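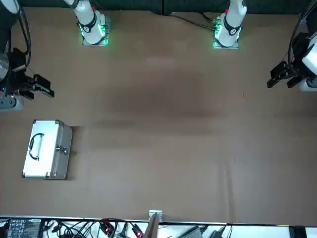
The manipulation group at Nundusley is seeking one research engineer for Grakari, its study of policy transfer in two-arm handling. The current task set is luggage: an aluminum case with a handle and two latches is placed on the table between two fixed-base arms with parallel grippers.

The data set holds 3803 episodes, of which 1347 are labeled.
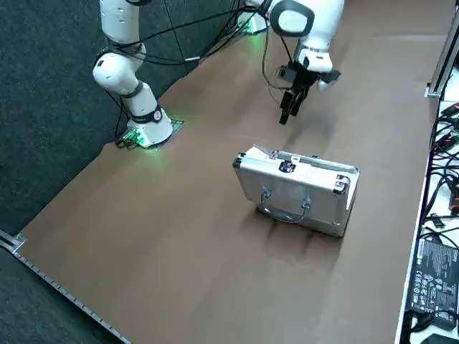

Duties cover calibration, episode labeling and failure analysis. Python is required. 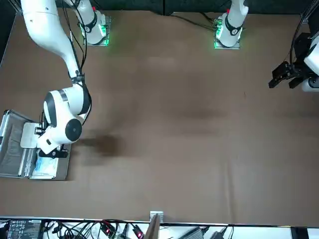 Applicants should know contact-rich control. Work includes scenes with the case open and a packaged item inside. The contract runs 2 years. Contact: Ilham El Idrissi.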